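4. Trying out the Prindo simulation kit

4.1 What we were sold, and what we wanted from it

I should say at the start that I came to Prindo as a bit of a sceptic. We'd used two simulators in the lab before it, and both gave us beautifully clean pictures that looked nothing like what our wrist camera sends back. Policies trained on them did well on screen and then went to pieces on the real bench. So when Morance offered us a trial licence of their kit (the renderer, a library of rooms and props, and a plug-in for the wrist view), my main question was a narrow one: does the wrist view look bad enough to be useful?

The licence ran from October, and we had the standard package with no custom scenes. Ffion Rowlands did the installation and most of the wiring-up to our training code, and I did the moaning. It took us five days to get from the download to a first full episode, and most of that went on the controller settings, which the manual covers in a single page. Support from Morance was quick and friendly, I'll give them that, though twice we were sent the same answer to two different questions.

4.2 The wrist view

The plug-in has three settings we cared about: lens shape, grain, and shadow softness. We left the lens on the strongest fisheye preset, with grain switched on, and used that for all 40 practice episodes. Figure 3 is from one of them.
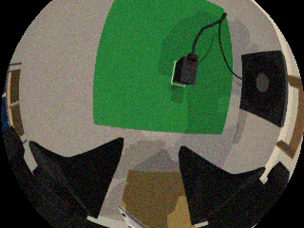
Figure 3. Wrist view rendered in Prindo, with fisheye and grain on. The black device on the green panel is on the panel's right portion, with the gripper fingers in the lower half of the view.

I like how much the lens is allowed to spoil things. The green panel has bowed edges, the black square to its right is pulled into a lopsided shape, and the brown and cream structures at the two sides bend round with the rim. A model that has only ever met straight lines will find all of this very strange, and that's just what we were after! The speckle runs over everything too, background included, and the shadows on the pale surface are soft and blurry, so there's less temptation for a network to latch on to one crisp edge and ignore the rest.

The fingers are another matter. Both are black and take up a lot of the lower half, and the device has a black body and a black cable as well. Against the bright green it's easy enough to pick out. I'd still have liked a way to recolour the fingers without opening the mesh files by hand, and Ffion asked for one. It's on the Morance wish list, apparently.

4.3 Cables

Cables are where my grumbling gets louder. Prindo draws them nicely (the one in Figure 3 curves up from the top of the device and bends over near the panel's upper rim), but in the standard package they're fixed shapes and don't take part in the physics. You can pass a finger straight through one and get no contact report at all. For our reaching task we could live with it. For anything that involves moving a device with its lead attached, I wouldn't trust the numbers, and I've left those episodes out of the results in Section 5.

Berrada sell a soft-cable add-on that is meant to fix this. We tried the demo for an afternoon. The cables did sag and swing in a believable way, but our frame rate dropped from 70 to something I'd rather not print, and we went back to the fixed ones.

4.4 Would we pay for it?

Probably, yes, for the wrist view alone. Compared with Nineck, which we'd used for the earlier study, Prindo was slower to set up and fussier about its file names (no spaces, no capitals, and it won't tell you that's what is wrong). Once it was running, though, we spent far less time writing our own filters to roughen up the pictures. Under Nineck we'd built a whole chain of those, and keeping it alive was a job in itself.

Two smaller things for anyone following our setup. The grain is seeded per episode by default, so set it per frame if you want it to vary as the arm moves. And check the lens preset after every update, as ours went back to the flat one once without a word and we lost a morning's episodes to it. The settings file we used, last changed on August 8, 2023, is in the supplementary material along with Ffion's notes on the controller.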